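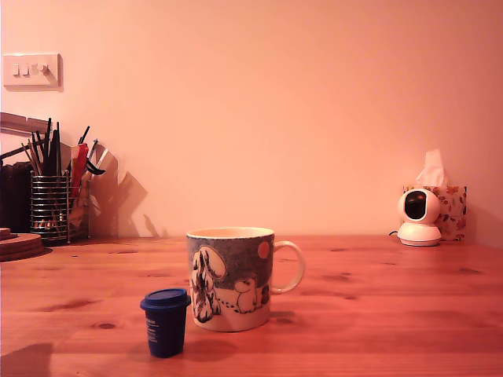
How to clean tea stains from a printed mug

A printed mug becomes brown inside after many cups of tea. I use baking soda, because it is gentle to the picture on the outside.

You need: 2 spoons of baking soda, warm water, a soft cloth.

1. Rinse the mug and leave a little water on the bottom.
2. Add the baking soda and mix it to a paste.
3. Rub the inside with the cloth, also under the rim. Do not rub the print.
4. Wait ten minutes, then rinse well.
5. Dry the bottom before you put the mug on a wooden table.

For a small cup with a lid, take off the lid and wash it separately. The lip of the lid keeps old coffee, so go along it with a soft toothbrush.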